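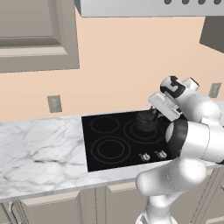 Progress report to the Pattinasarany Fund: the Pevton Gazette humour project

Last updated: January 11, 2019

We're halfway through the grant and having a terrific time, so please forgive the length of this one. When we wrote in July we had a title, a website that kept falling over and a pile of half-finished jokes about a tomcat who believes he is a film star. The Gazette now comes out every fortnight, and the tomcat has his own gossip column (he insisted).

What we've published

There are 31 pieces up so far, mostly fake interviews and society pages from Pevton, the seaside town where the pets have the money and the humans carry the bags. The most popular is the one where a whippet sues a duchess over a cushion. It has been read 2,826 times, a wonderful number for a site that had no readers at all last winter! The serial about the greyhound's memoir has been slower to catch on. We think the chapters were too long, and from the next one they'll be half the size.

The Grostdale workshops

We've run six evening workshops at the Grostdale library and they've been a joy. People come in saying they aren't funny, then read out a complaint letter from a budgie and can't get through it for laughing. Several of the best lines on the site started in that room, and everyone whose work we used has been credited and paid the rate we agreed with you. 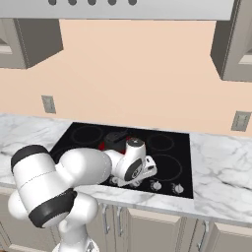
The fourth evening was our favourite. We set everyone the job of writing a hotel review by a very spoiled rabbit, and the whole lot went up as a special edition the same week. We'd like to do more of these group pieces, as they're quick to edit and the writers send them to all their relatives.

Money and the website

We moved the site over to Ultik in the spring holidays and it has behaved itself ever since. There is $2,000 left in the printing line, which we'd like to keep for a small paperback of the best columns. Artwork came in a little over budget and we've covered that from our own savings.

Still to do

Two more workshops, the paperback, and an ending for the greyhound. We'd also love your thoughts on the cover colour, as the editors are evenly split between mustard and a rather loud pink.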